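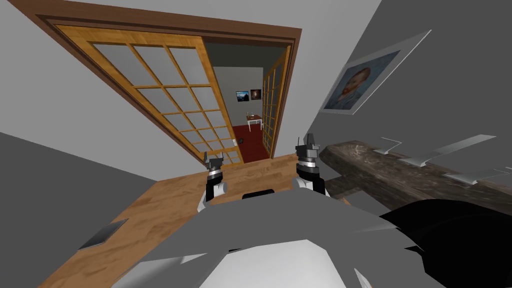

Figure 3. Simulated apartment, head view. Both arms are extended toward the doorway to the adjoining room.

4.2 View selection and depth gating

The Stultano planner takes its input from two kinds of view: a wide view fixed to the torso and a narrow view fixed to each wrist. The wide view is used for base motion and for choosing which arm will act. It covers the doorway, the side walls and both grippers in a single image, at the cost of strong stretching near the borders. Straight door casings come out slanted, and a detector trained on level images will often miss them. We therefore rectify the wide view before detection, using the lens model exported by the Linivov simulator, and pass the unrectified image only to the self-mask.

The self-mask marks pixels that belong to the robot. It is rendered from the joint state at the time of capture and grown by 4 pixels. Without this margin, finger pixels leak into the depth map and the planner reports a false obstacle at the threshold of the door.

Glazed doors need separate handling. The simulator returns depth at the pane surface, while the depth sensor on the physical robot often returns the wall of the next room. To keep the two consistent, a pane is treated as solid whenever the bars around it form a closed cell. The rule is applied per cell, so an open leaf seen at a steep angle is still kept in the map as an obstacle.
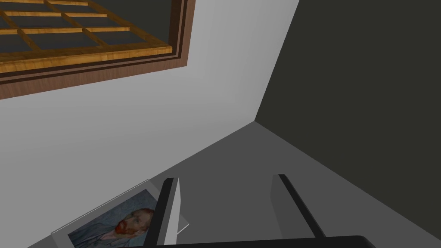

Figure 4. Wrist view of the same apartment, with the gripper open above a framed print lying on a gray surface.

The wrist view replaces the wide view once the target is inside the grasp region. At this range a flat target gives almost no depth contrast against its support. The Sandhu segmenter is therefore run on color alone, and the target plane is fitted to the support pixels next to the mask. A printed face is a known source of error for color methods: the segmenter tends to return the painted figure in place of the full rectangle. We merge any masks that share a straight outer border before the plane fit. With merging enabled, 89 percent of the masks in the Vivham test split matched the full outline of the object.

Switching between views is governed by a simple hysteresis rule. The wrist view is selected after two consecutive valid masks and released after four missed ones.
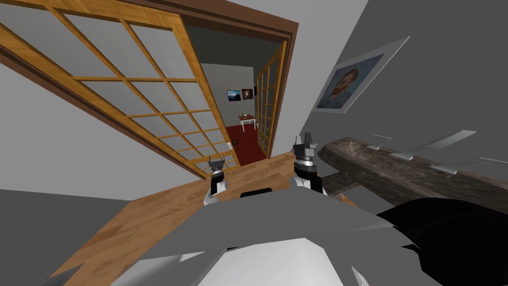 After release, the planner does not reuse the previous wide-view map. Both arms may have moved during the wrist phase, and the old self-mask no longer fits the new joint state. The map is rebuilt from one fresh image, and cells hidden behind the grippers are marked unknown. Unknown cells are closed to base motion but open to arm motion at reduced speed.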